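Home | Forums | Pantry & Provisions | New Posts | Search | Log in

Thread: Kostora chilli oil, new recipe or just me?

lenka_k
Opened a fresh jar of the Kostora chilli oil last night and I reckon they've changed it. The old one had that slow, smoky thing going on and you could eat it off a spoon (I have, no shame). This one's all heat up front and then a sort of flat sweetness. Same label, same lid, same 400 g jar. Price has gone up too, of course. I had it on dumplings and ended up reaching for the soy, which I never do!

Has anyone else bought one since April? I get mine from Ikell, the deli near the station, and the bloke there swore black and blue it's the same stuff.
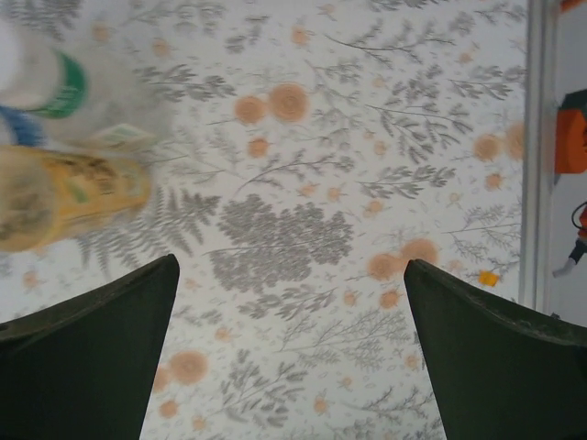 Anyway I've still got a scrape of the old jar in the fridge, so I'm going to try them side by side on plain rice and report back. If it really is different I'll be stocking up on whatever old ones I can find.

grigore991
Can't say I've noticed, and I go through a jar a fortnight. Was your old one open a long time? Chilli oil mellows heaps once it's been sitting around. You might be comparing a new jar with a tired one.

lenka_k
Open 2 months, maybe a bit more. Fair point, but sweetness doesn't just turn up in a fresh jar, does it?

ThoaL
Check the ingredients. Mine from last winter lists sugar second last. The one I bought this month has it fourth, ahead of the garlic. So I'm with Lenka, they've fiddled with it. I emailed them and got a very cheerful reply that didn't answer the question.

I've gone over to the Hứa one anyway. It's crunchier, more shallot, less oil on top. Brilliant on fried eggs, and on avo toast if you're that way inclined. You do have to stir it properly or the first half of the jar is all oil and the second half is gravel.

grigore991
Ok, I looked, and sugar's fourth on mine as well. Still tastes fine to me. And Hứa is way too salty, sorry Thoa. I put it through a noodle salad for a barbie and everyone was at the esky within 5 minutes.

ThoaL
You would've used the same amount as the Kostora, I bet. Halve it! And leave the fish sauce out of the dressing.

grigore991
I used what the recipe said. Not halving anything, it's a condiment, not medicine.

manee_s
Butting in with a third option, Memau. Small mob, they sell online and at a couple of markets. It's $14 a jar so it's not an everyday thing in our house, but the colour is gorgeous and you get proper Sichuan pepper tingle. My mum, who's suspicious of anything she didn't make herself, asked for a second jar.

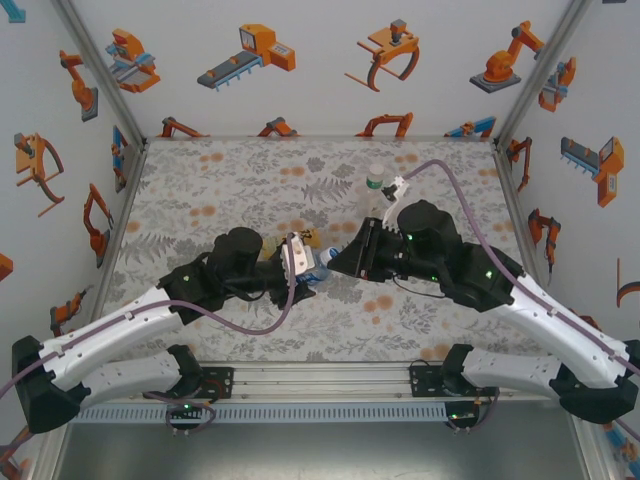
They do a mild one too, but I wouldn't bother, it's a bit like warm peanut oil. Get the one with the red lid. Postage is steep on a single jar, so go halves with a neighbour if you can.

tam.phung
Fourteen bucks!! You can make a litre for that. Neutral oil, star anise, cassia, bay leaf, a smashed knob of ginger, keep it low for half an hour, strain, then pour it over your chilli flakes in two or three goes. Fried shallots in at the end once it's cooled. I keep mine in the fridge and make small batches.

manee_s
Yeah, and I've also burnt the flakes every single time I've tried it, Tâm. The whole house smelt like a tyre fire. I'll pay the fourteen.

tam.phung
Oil's too hot then. Drop one flake in first, it should fizz gently and stay red. If it goes brown, wait a few minutes and try again.

lenka_k
Back with the rice results. Old jar wins easily, smokier and a lot less sticky. My partner picked it blind, both goes. Grigore, you've got tastebuds of leather, mate.

I've ordered a red lid Memau and I'll have a crack at Tâm's recipe on the weekend. Tâm, are you using the coarse flakes or the fine ones?

tam.phung
Coarse, with a spoonful of fine for colour.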